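Pusher tool keeps splitting my block groups
Workshop Talk > Arms and Grippers

hannelore_t
Started 2022-08-01

Hello all, and sorry in advance for the long post. I've been building a pushing setup on our shared bench at Plevholm since April, and the arm is finally behaving itself — mostly. The idea is that it nudges small blocks across a board with a plain rod. Pushing one block is lovely. Pushing a group is where I lose my patience, and I would be grateful for any ideas.

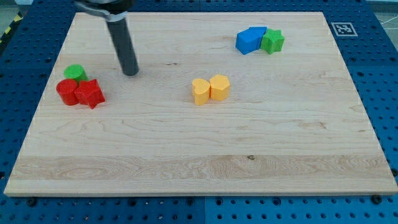

My push routine picks the middle of a group and drives straight at it, at 30 mm a second. With a pair like the yellow heart and the hexagon, the middle is right where the two of them meet, so the rod wedges in and they go their separate ways. The three on the left, with the red star in front of the green cylinder, do better, but they still twist. I've logged over 600 pushes now and the pairs are by far the worst.

walo_thais
What a nice bench! I'd slow down before anything else. Mine runs at 20 and the blocks stay together much longer.

becerra77
I don't agree with Thaís, sorry. Slow or fast, a round tip on a seam will open the seam. Put a flat paddle on it, as wide as two blocks, and you'll be done by supper.

hannelore_t
I did think about a paddle, but then I can't get in between groups without knocking the neighbors. I'd really like to keep the rod if I can.

yaneth_p
Keep the rod! Push one block a little, then the other, and go back and forth. It takes ages (my log has 1,000 tiny pushes in it) but it does work.

becerra77
Ages is right. I still say paddle.

hannelore_t
Thank you both — I'll try Yaneth's way first and post the log here.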